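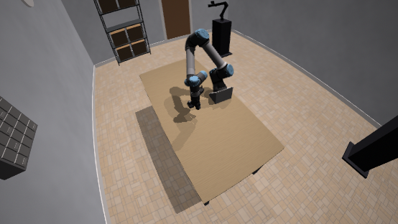
Our project looks at how families in Binley choose the kitchen table, and why so many of them hang on to one long after they could have replaced it. I came to the subject through my grandmother's house, where everything of any importance (homework, arguments, bread dough, bills) happened at the same table, and Elsie Sugden, my project partner, had a similar story about her uncle's place. When we began we both had in our heads a plain wooden top in a light tan-brown, with fine grain running in thin streaks along it and an edge a little darker than the rest, and it was a surprise to find how many people described very nearly that when we asked them to picture a table.

## How we went about it

We spent most of June visiting homes and talking to people while they sat at their own tables, which I would warmly recommend to anyone doing a project like this, as you are always given something to eat. Each visit had two parts – a conversation with whoever had bought or inherited the table, and then a shorter one with the youngest person willing to talk to us. Our teacher, Nuria Valcárcel, suggested the second part, and it gave us some of our best material.

We also talked to Florencio Lozano, who repairs furniture at Robles and was very patient with our questions about varnish.

## What people told us

Size came up first in almost every home. People buy for the biggest meal of the year and then live with the table on all the other days, squeezing past the corners. One mother told us she had bruised the same hip for 7 years and still wouldn't swap hers for a smaller one!

Marks and scratches mattered more than we expected. Adults tended to apologize for them, while the children showed them off. One boy had pressed so hard doing long division that you could still read the sum in the wood, and his father had refused to have it sanded out.

Price hardly came up at all, except with families who had moved in after 2000 and bought everything at once.

## What we would do differently

We should have written our questions down before the first three visits, because our early notes wander badly (mine especially – Elsie's are tidier). I also wish we had spoken to more people living alone. The only one we met, an older man in Hindard, ate at the counter and kept his table for jigsaw puzzles, and we could happily have listened to him all afternoon.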